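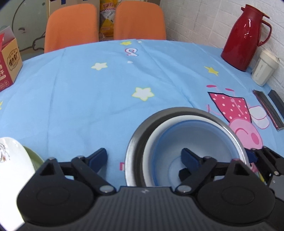 Bowls and plates on the star cloth, round table.

Kitchen clear-out at Cloltard, Mon 4 June

Before the move to Zorthorpe we are going through the kitchen one shelf at a time, and everything that comes out of the cupboards goes on the round table first. Kostis does the wrapping and Paraschiva Olteanu keeps the list. This page covers the bowls and plates. Glasses and pans will get a page of their own later in June.

Bowls
The light blue one with the darker rim sits in the white one, and both go inside the steel one. They travel like that, with a sheet of paper between each. The set goes in box 4.

Plates
Flowered plates and the green ones are kept apart on the list, even though they have shared a shelf for years. Flat plates are packed on edge – never in a pile – and box 5 is only for these. Anything chipped goes to Wi, who wants pieces for a mosaic and doesn't mind the state they are in.

The tablecloth
Light blue with stars, a children's print. It was bought for a birthday and then stayed on the table because it wipes clean. It will be the last thing folded, and it goes in the car and not in the van.
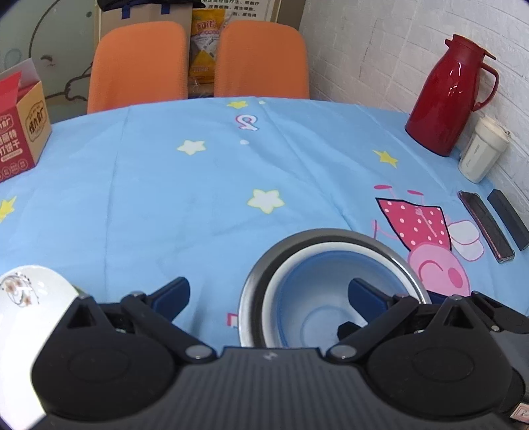 Kostis wanted to sort by size and Paraschiva wanted to sort by how often a thing gets used. We went with size for the bowls and use for the plates. The white plate with the brown and pink sprigs counts as a Sunday plate, so it goes on the second list, along with the serving dishes and the gravy boat. Everyday plates stay out until the night before.

Box numbers
Each box has its number on the top and on 2 sides. The storage unit at Zorthorpe is 3742, and that number goes on every box too, in black marker.

Still to do
The drawer under the oven, the spice shelf, and the cake tins on top of the refrigerator. Paraschiva has the list if you are looking for something that was lent to us – please ask before the boxes are taped.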